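Leave the Children's Birthdays Alone

When a singer's daughter turned 4 in April, the entertainment site Somora ran 23 separate items about the party. I know because the site numbers its galleries. There was one on the cake, one on the guest list, one on the shoes, and two on an aunt who didn't come. The comment thread under the last one had 1,853 replies when I closed it, most of them from adults arguing about whether the aunt had been snubbed.

I write about celebrities for a living, so I'm not going to claim I'm above any of this. I've filed party stories. They are easy to write and people read them. But I've come to think that we should stop covering the birthdays of small children, and that includes the ones whose parents invite us in.

The usual defense is that the parents post the pictures themselves. Often they do. A parent sharing a picture of a cake is doing what most parents do now, and the difference is what happens next. A site takes the picture, adds a headline about who was missing, and the child is suddenly part of a family feud that may not exist. People miss parties all the time. They have work, or a cold, or another party. In my own family a missed birthday gets a phone call and a late present.

The second defense is that it does no harm because a child that age can't read. That's true for a while. Then the child turns eight or nine, types in a name, and finds it all still there, including the comments. Beltex, which sells old gossip galleries on to smaller sites, keeps everything up with no end date. A party from years ago can come back as new with one changed headline.

Sponsorship makes it worse. The toy label Prernineck supplied the favors at the April party, and its name was in nearly every caption. At that point the guests are extras in an ad, and so is the child. I don't blame the label for wanting the exposure. I do think a site that prints its name that many times should tell readers whether money changed hands.
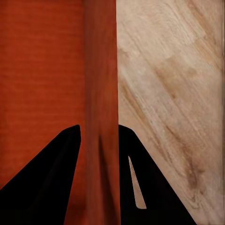
Black gripper fingers on either side of a reddish-brown block, in a computer rendering.

Some places manage without any of this. The weekly Skála covers the same singers and actors, and it has a simple rule: no child is named or shown unless the child is working, as an actor or a musician, and then only the work is discussed. It still sells. Its interviews are longer and better than ours, and stars talk to it more freely, probably for that reason.

I'd like my own editors to adopt the same rule. We would lose some clicks in the first months. We would still have the weddings, the breakups, the bad movies and the award shows, and everyone involved in those is old enough to answer back.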